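Spent today teaching our sidewalk robot to drive a route by remote control. A few people asked how that part of the job works, so I'm writing it down in order.

The job is simple to describe. I drive, the robot records what its camera sees and what my hands do on the controller, and later the model learns to copy it. One drive from start to finish is a demonstration. We want 3000 of them before September.

The route starts on the open paving next to the steps and goes toward the big building at the far end. Steps on the left, grass and curb on the right. Joints between the slabs the whole way.

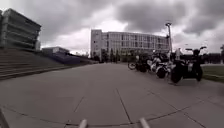 I drive from the video feed only. Magdolna Dobos, who wrote our driving rules, is strict on this. If I look up and steer by what I can see standing there, the model gets a steering command with nothing in its picture to explain it.

Feed is soft and bends a lot at the sides. You get used to it. The steps look like they bow and a straight joint looks like an arc. First week I kept correcting for curves that weren't there, and all of those corrections went into the data. We threw most of that week out.

Rule 1 is start rolling before you start steering. Rule 2 is no stops without a cause the camera can see. If I stop to scratch my nose, I mark the drive and it gets cut.

Passing things is the hard part to show. Anything near the curb, bikes and scooters especially, I begin moving over early and hold the wider line until I'm past. Small stick movements. A late swerve works fine for me and teaches a bad habit.

With people it's the same, but slower. I drop to walking pace and keep the line steady so they can tell where the robot is headed. 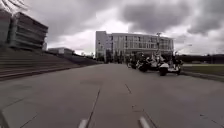 Someone asked why we don't just give it a map and a path. We did that with the old setup, Jaidee. It followed the path well and handled a blocked path badly. Showing it what a driver does when the space changes has gone better for us.

We also record bad starts on purpose. I park the robot at a poor angle, too near the steps or pointed at the grass, then hit record and drive it back to a good line. Parking it there is not recorded. Only the recovery is.

Those are 18 of every batch. Before we added them, the model would drift a little and keep drifting, having never seen a drive that began in the wrong spot.

Controller notes for the two people who care: left stick is speed, right stick is turn, trigger is the dead man's switch. Let go and it brakes. I turned the stick response down a lot. My thumbs were sore but the recordings got smoother.

Gray skies are fine by me. Low sun washes out the feed and I have to quit. We still need sunny drives too, and the count for those is well behind.

Total as of tonight is 2413 kept drives. Discards are in a separate folder and I label why for each one. "Looked up" is still the most common label, and yes, most of those are mine.

Next up is the same route driven the other way, then training over the weekend. Will post how the first hands-off run goes, good or bad.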